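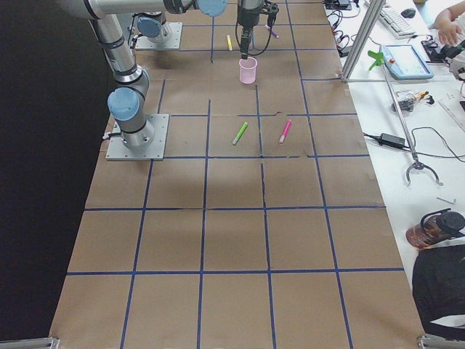
A menu is a price list and also a plan of the kitchen. In this unit we study how a small restaurant decides what to serve, and how the guest reads that decision. Before the first exercise, draw your dining room on large paper.

Our main case is Clovarness, a neighborhood restaurant with 865 square feet, kitchen included. It opened in March with a long menu and shortened it after the first weeks. Please read the case before class.

## What to look for in the case

1. **Fixed costs.** Rent and wages do not change when the room is half empty. Clovarness needs nearly 200 guests each week to pay them.
2. **Shared ingredients.** The roasted fennel is in a starter, in the fish dish and in the staff meal. Mark every ingredient that is used only once.
3. **Order of the dishes.** Guests often read the top of a section first - write down what is placed there, and what it costs to make.

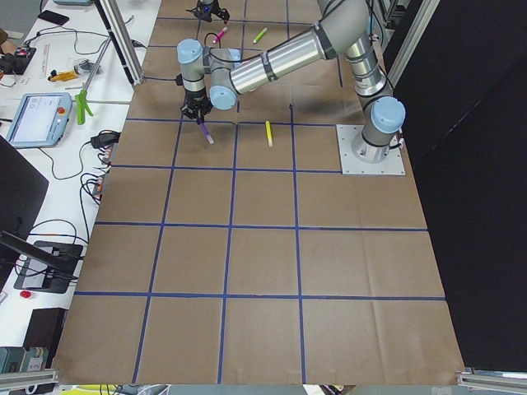
4. **Language.** Compare "slow-cooked lamb, white beans" with the longer text of the old menu. Which one makes you hungry?

## Second case: Coman

Coman is a lunch place with counter service. It sold 2176 plates in its best month, and the average bill was low. The owners wanted to add dinner, with the same cooks and the same stove. 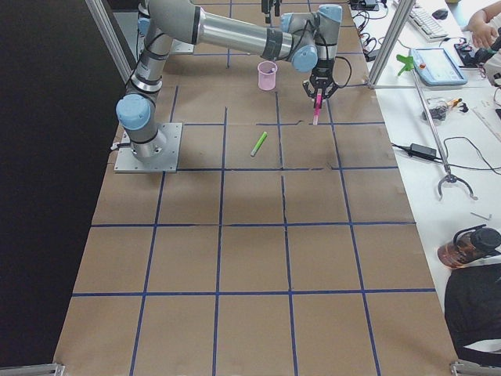 They tried it for three weeks only. The lunch cooks were tired and the soup was not ready on time, so the evening guests waited too long. Discuss in pairs if a shorter dinner menu would help, or if the problem was in the hours of work.

## Homework

Write a review of one meal, maximum 1000 words. Include the price of each dish and the waiting time - both are often forgotten by students.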